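Overview Files Releases Issues Wiki About

# Keveck Litter Set

Keveck is the tidying project of the Onelmont robotics club. Two arms, one trash bin, and a carpet we mess up on purpose. This card covers the recordings from the June build and should be read before anyone trains on them and then complains to us.

## What's in it

Each episode starts with trash on the floor and ends when the operator calls it done or gives up. Both kinds of ending are kept. The `outcome` field tells you which, and it was filled in by the operator, so allow for pride.

The usual job split is left gripper on the bin rim, right gripper on everything else. We tried leaving the bin to look after itself. It is a light bin and it has opinions.

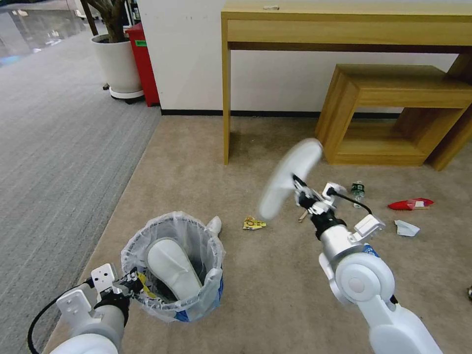 Release notes, vol. 3, no. 8

Litter is whatever the club had finished with: snack wrappers, crumpled paper, a small bottle, thin wooden sticks. The sticks are the hardest class by a wide margin. They lie flat on the carpet and the fingers close on nothing, over and over, for as long as you care to watch. Flat packets are nearly as bad. White things moving fast in the right gripper tend to blur, so don't use those stretches for grasp labels.

## Layout

- `episodes/` one folder per run, video plus joint states
- `labels/` object names, spelled 4 different ways before we fixed it
- `szewczyk/` conversion script, named after the lab bench it was written on

## Known problems

Gripper force was logged in the wrong units for the first 12 episodes. Use the corrected column. The bin bag sometimes hides what is already inside, and the labels don't guess.

Ferkex, our scoring tool, counts an item caught on the rim as in the bin. We argued over this for most of a meeting and the vote went to lunch.

## Use

Free for class and club work. If you beat our stick numbers, open an issue. It won't take much.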